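Mardi 15 septembre 2020

Fredy est arrivé ce matin avec son chiffre. 70 % de réussite sur le rangement de table, contre 45 avec l'ancienne méthode. Il l'a écrit en grand au tableau, et Lucero a déjà commencé le résumé pour la conférence. Moi, je n'y crois pas encore.

J'ai relu le protocole après le déjeuner. 122 essais, très bien, mais tous sur la même table blanche, avec la même lumière et presque toujours les mêmes objets. Quand je demande ce qui se passe si on tourne l'assiette ou si on éloigne les stylos, Fredy répond que le modèle « généralise ». J'aimerais voir la courbe. Il n'y a pas de courbe.

Et puis qui décide qu'un essai est réussi ? Heriberto note à la main, en regardant les vidéos, et il sait toujours quelle méthode tourne. Je ne l'accuse de rien – il est plus scrupuleux que moi – mais un stylo qui dépasse à moitié du pot, c'est un succès le lundi et un échec le jeudi. J'ai repris 3 vidéos au hasard et nous n'étions pas d'accord sur l'une d'elles.

Antigoni trouve que je chipote. Chez Grutari, dit-elle, on publie avec moins que ça. Possible. Je me souviens surtout de leur démonstration de décembre, impeccable sur scène, et que Bożena n'a jamais réussi à reproduire.

J'ai donc demandé une nouvelle série, objets placés par quelqu'un d'extérieur, notation en aveugle. Fredy a soupiré et il a dit oui. On a remis les deux bras en route vers seize heures, et je suis resté un moment devant le retour vidéo à regarder les pinces.
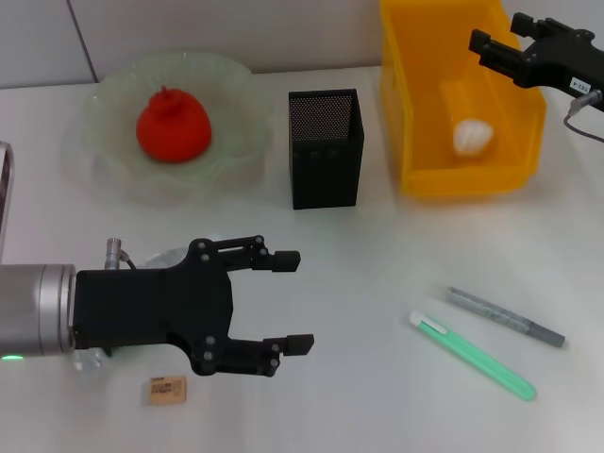
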